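De : Efa Prydderch
À : liste technique Habitat partagé
Objet : Re: Disjonctions à répétition, local commun de Hartley
Heure : 21 h 14

Bonsoir,

Je réponds dans l'ordre au message de Rhun. Le tableau du local a été relevé en octobre et le schéma est à jour, sauf pour le départ de la cuisine. 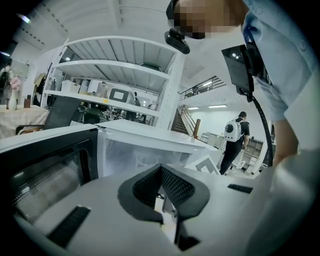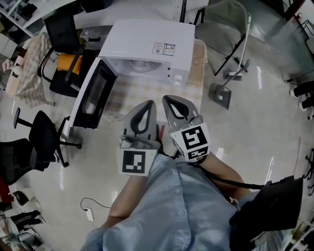
Le micro-ondes blanc, vu sur les deux photos.

Rhun Lewis a écrit :
> Le différentiel 30 mA de la rangée 2 saute le soir, jamais
> le matin. J'ai relevé 32 déclenchements depuis le
> changement de tableau. Prys soupçonne le chauffe-eau,
> moi plutôt le cumul des fuites. Peut-on ajouter un
> différentiel sans refaire la rangée ?
> Et faut-il retirer le micro-ondes de ce circuit ?

1) Cumul des fuites. Un différentiel 30 mA peut déclencher à partir de 15 mA. Chaque appareil muni d'un filtre secteur laisse passer un faible courant permanent vers la terre ; sur une rangée chargée, la marge disparaît sans qu'aucun appareil soit en défaut. Mesurez à la pince de fuite, phase et neutre ensemble dans la mâchoire, départ par départ.

2) Chauffe-eau. L'hypothèse de Prys tient : la mise en chauffe est asservie au contact heures creuses, donc le soir. Isolement à contrôler sous 500 V continu, résistance débranchée du thermostat. Celui de Plindumton donnait 79 kilohms -- hors tolérance, remplacé.

3) Ajout d'un différentiel. Oui, s'il reste de la place en tête de rangée. Peigne à recouper, neutres à séparer strictement. Un neutre repris sur le mauvais bornier provoque exactement les symptômes décrits, et c'est la première chose que je vérifierais.

4) Micro-ondes. Le laisser où il est tant que le point 1 n'est pas fait. S'il faut le déplacer ensuite, circuit dédié en 2,5 mm², protégé par 20 A.

Terre : 164 ohms au dernier relevé. Au-delà de 100, il faut reprendre le piquet, même si le seuil avec un 30 mA est bien plus haut. Eirlys a la clé du regard.

Efa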